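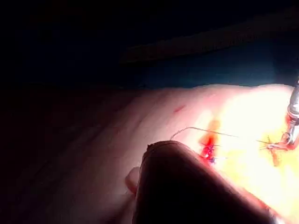

Preseo suturing policy, release 2: a review

We ran 200 trials of this learned suturing method, and I'm still grinning! It copies recorded human sessions and plans 20 moves ahead, so when a grab misses it simply goes back for another try.
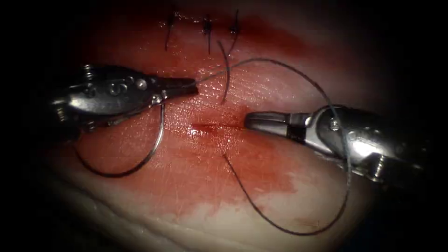 Thread handling is what won me over. Older methods I've tried did fine with a needle and then got lost in the slack. A long loop draped over the right wrist, with a tail hanging below it, is the kind of mess I used to stop a run for. Preseo finished 40 more runs than our old Birkside setup. Setup notes are thin, though, and training is slow. 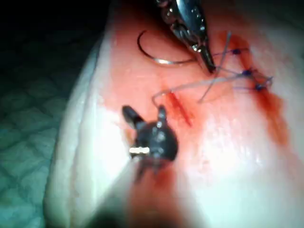

Who should try it

Any lab with two arms and patience. Start with the short demo set.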